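Section 4: Your First Puzzle Night

Welcome back! By now you have the Tollby sorting set unpacked and the trays stacked, so it's time for the fun part. Pick a puzzle you'd love to look at for a few evenings. We suggest 800 pieces for a first go. The big Madigan harbor puzzle has 2,312, and it's a beauty, but save it!

1. Choose a table you can leave alone overnight. Round or square, either one works. Measure it first and check the size against the finished size on the puzzle box.

2. Wipe the top and let it dry fully.

3. Unroll the Cula mat, printed side down, and let it rest until the corners stop curling.

CAUTION: Don't iron the mat. The backing melts.

4. Tip the pieces into the deepest tray and turn them face up a handful at a time. Put the straight edges in tray 5 as you find them.

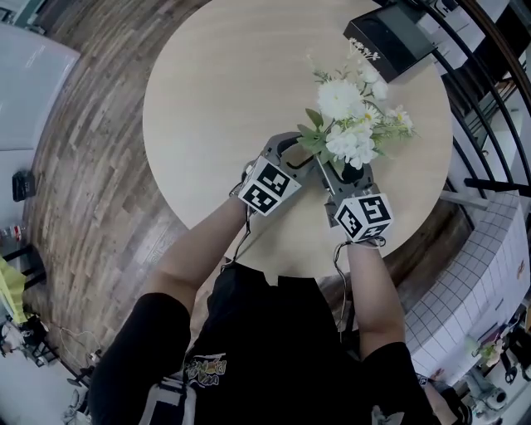 5. Build the border next. Start from a corner with strong color in it and work outward both ways, leaving any stubborn gaps for later. They fill themselves in so nicely once the inside gets going!

6. Sort what's left by color, then by pattern. Kenta Miyazaki, who tested this set with us, sorts by shape too and swears by it for skies.

Note: Tray 7 is shallower than the others. Keep it for small finished chunks, and slide them out with the Gutell lifter (the flat paddle in the lid).

7. When you stop for the night, stack the trays with the lid on top. Leave the border flat on the mat.

CAUTION: Roll the mat only after the border is closed, and always around the tube. Loose pieces near the ends will drop out.

If a tray cracks or the lifter is missing, see Section 6 for spare parts. Gluing and framing are in Section 5.

Text by Luminița Ene. Revised 20 November 2018.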